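Notebook, hand-held gripper demos, kitchen corner
November, started 9:30

Good morning's work! Nadja and I got the second pair of grippers paired and mapped before coffee, and for once the tracking came up on the first try. Today is all about two-handed tasks: left hand steadies, right hand does the work. Ingeborg wants them in the Bundow set before we go anywhere near the arms again, and I think she's right. With one hand the policy had learned a funny habit of pushing things against the wall to hold them still.

Task list as agreed with Theresia:
- pick up bottle, hand over from left to right, set down
- turn bottle so label faces out
- swap the places of two bottles
- wipe counter (only if time, cloth is a pain)

Target is 262 good demos by the end of the month across all four. We did 13 warm-ups that don't count, just to get our wrists used to the weight again. Start and finish every demo with fingers closed and both grippers still, otherwise the segmentation script glues two demos together. Vinzenz L. lost most of an afternoon to that one. 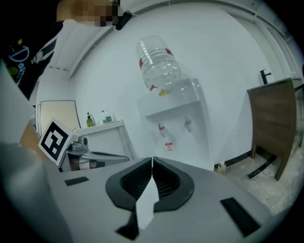
The handover is the fun one. What I keep noticing is how much I slow down right before the second hand closes, and I'm pretty sure the policy will copy that pause. Nadja doesn't pause at all - she just brings both hands in and it's done. I'd love to keep both styles in and tag them by operator so we can train on each separately. Asked Vinzenz K. whether the Garg loader can filter on operator. It can, but the field has to be filled in at recording time. So: FILL IT IN.

Things that went wrong:
Right gripper lost its pose twice when I turned my back to the counter. Fine again after remapping with a slower sweep of the room.
Finger width drifted on the left one. Recalibrated, open-close 10 times, values steady after that.
Squeezed too hard on the label turn and the bottle jumped. Kept that demo but marked it as a fail, might be handy later.

11:50. First batch copied over and replayed in the viewer. Trajectories look lovely, really smooth, and left and right are in sync within 4 ms, much better than the old Dridus boards ever gave us!

After lunch: label turn again, then the swap. Nadja takes the right-hand-heavy ones, I do the rest. Need to ask Theresia if the Sellholm batteries came, we're down to the last charged pair.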